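The Long Life of the Work Shirt

How clothing repair is finding its way back into the working week

On a Friday in October, the line at the counter of the Trena mending room begins to form before the doors open. Most of those waiting carry paper bags. Inside the bags are uniform jackets with broken zippers, trousers worn through at the knee, and a great many shirts. By midmorning the rack behind the counter is full, and the first of the week's finished garments are being handed back across it.

The mending room occupies the ground floor of a former printing shop and has been in operation for six years. It was founded to serve the employees of a few local businesses and now takes in work from 34 employers, including two hotels, a bus operator and the regional bakery firm Omis. Last year it returned 383 garments to service in its busiest month. In its slowest month, which is always August, the figure was 318.

Such numbers are modest beside the volume of clothing that a town of this size discards. They do represent a change in practice. For most of the past three decades, the usual course for an employer whose staff wore issued clothing was to replace a damaged item without inspecting it. Supply contracts encouraged this. A new shirt arrived in a plastic sleeve within days, the old one went into a bin, and the cost was recorded under a general heading that few managers had cause to examine.

Rowena Marquez, the director of the mending room, began her career on the other side of that arrangement. She spent eleven years as a purchasing officer for a hospital laundry, where she was responsible for ordering replacement garments. "I signed for boxes of shirts every week, and I had never looked closely at what was wrong with the old ones," she said. "When I finally did, a good part of it was buttons."

Buttons remain the most common repair at Trena. They are followed by split side seams, frayed cuffs and worn collars. The last of these is the most demanding. A collar that has frayed along its fold can be unpicked, turned and sewn back with the sound side outward, a task that was once ordinary household knowledge and is now taught over two afternoons to each new member of the staff. Ms. Marquez requires every trainee to turn five collars before being allowed to work on a customer's shirt.

The method used for buttons is also set down in writing. Each is sewn with waxed thread over a spacer, so that a short shank is left between the button and the cloth. The shank is then wrapped and tied off at the back. On shirts worn for physical work, a small disk of cotton is placed behind the two buttons nearest the waist, where bending puts the most strain on the front of the garment.

Dark shirts present a separate difficulty. Black cotton fades with each wash, and thread that matches a new shirt will stand out on one that has been worn for a year. Trena keeps 27 shades between charcoal and full black, wound on cards and stored away from the windows. The collection was begun by the pattern cutter Sveinbjörnsson, whose handwriting is still on the oldest cards. Lettering adds a further concern. Where a name or logo has been printed across the chest, the iron must be kept to the reverse of the cloth, and a tear running through the print is usually closed by hand.

Wear follows the habits of the wearer. Sleeves suffer in any job that keeps the arms extended, and the front of the shirt in any job that presses the body to a bench.

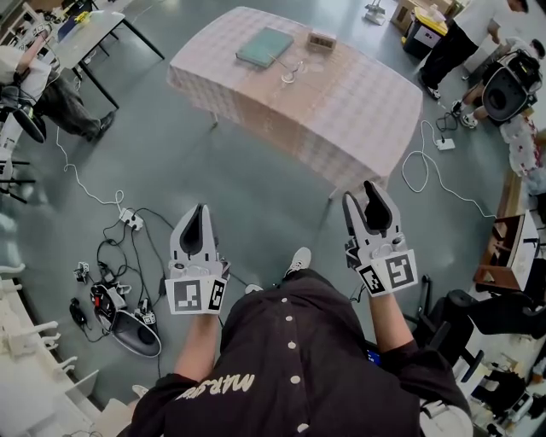
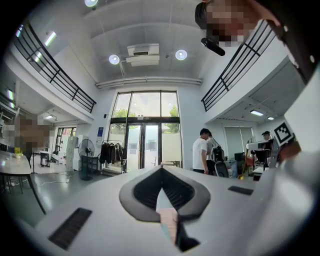 Employers have joined the program for differing reasons. Some were drawn by the cost, which Trena sets at a flat rate for each garment regardless of the repair. Others responded to requests from their own staff. At Omis, bakers had complained for years that replacement shirts were stiffer than the ones they had broken in, and the firm's move to repair was made largely on their account. Garments are now marked inside the hem with a small stitch for each visit to the mending room, and several of the bakers' shirts carry five.

There are limits to what can be done. Blended fabrics with a high share of polyester tend to pill and thin across wide areas, leaving little sound cloth to sew into. Ms. Marquez declines such items and returns them with a printed card explaining the decision. She has also begun advising employers before they buy, and has prepared a short guide covering fabric weight, seam allowance and the value of ordering spare buttons with each batch.

A second location, to be called Idero, is planned for the north side of town. It will share the thread collection and will train its own staff, beginning with four. The lease has been signed and the sewing machines are in storage. Work on the lighting is expected to continue through the winter, and until it is complete, garments from the northern routes of the bus operator will go on arriving at the old printing shop in paper bags.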